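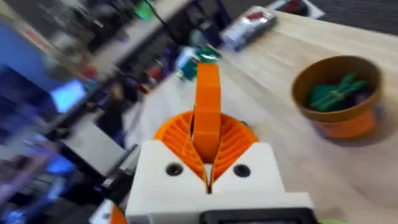 Clearing and Resetting a Shared Table

Last updated: July
Print this page | E-mail this page

This procedure applies to the light wood tables in Room 519 at Embridge and can be used for any table where small loose items, bowls and packages are handled together. The method clears the surface in one pass, from the far edge toward the person working. Wiping and resetting follow as separate steps.

What you need

One wide, round bowl per category of small item
A tray or shallow box for packages and wrapped items
Two microfiber cloths, one damp and one dry
A soft hand brush
Labels and a marker

Choosing the bowl

Use a bowl with a rounded interior and no inner lip. Small pieces collect toward the middle and can be lifted out without scraping. A bowl that is too deep hides the lower layer, and items of the wrong category stay there until the next sort. A contrast between the interior and the contents helps: green pieces show up well against brown, less well against olive.

Long pieces need more room than their number suggests. They cross over each other and leave gaps where a smaller piece can lodge underneath. Fill the bowl to 2 inches below the rim and start a second one if there is more.

Step 1. Clear the far edge

Start with whatever stands at the far end of the table. Packages go first. They slide easily when brushed by a sleeve, and a light one can go over the edge onto the carpet. Place each package on the tray with its printed side up and its opening away from you.

Step 2. Take up small wrapped items

Collect single small items next, including anything with paper or wrapping still attached. Check the wrapping before discarding it — part labels from Ornlow kits are printed on the inside. Keep the wrapping with the item if the label is still needed.

Step 3. Sort into bowls

Place the bowl to the right of your working area (left if you are left-handed), a hand's width in from the edge. Move loose pieces into it by category. Set pieces down in the bowl; dropped pieces bounce, and hard plastic marks the finish.

When the last piece is in, lift the top layer and look beneath it. A purple piece under a layer of green ones is easy to miss from above. Remove anything that does not belong and put it in its own bowl, even if it is the only piece of its kind.

Step 4. Check the floor

Look under the table and one pace out on each side. Dark gray carpet hides dark pieces, so use a flashlight held low, close to the pile. Pick up anything white or bright first, then sweep the light across a second time.

Step 5. Wipe the surface

Brush crumbs and paper scraps toward yourself. Wipe along the grain with the damp cloth, then dry at once with the other. Do not use abrasive pads. For adhesive residue, hold the damp cloth on the spot for 80 seconds and lift with a fingernail or a plastic card. Repeat if required.

Step 6. Reset

Return the bowls before the packages. Standard positions are marked on the layout card inside the cabinet door. If the card is missing, leave everything on the tray and write "not reset" on the label.

Storage

Filled bowls can stay on the table between sessions on the same day. Overnight, they go on the middle shelf, which has 69 inches of clear width. Do not stack filled bowls — the upper one rests on the contents of the lower and tips.

Corrections to this page: Ekaette Lawal, Embridge.

This site uses cookies to remember your display settings. By continuing to browse you accept their use.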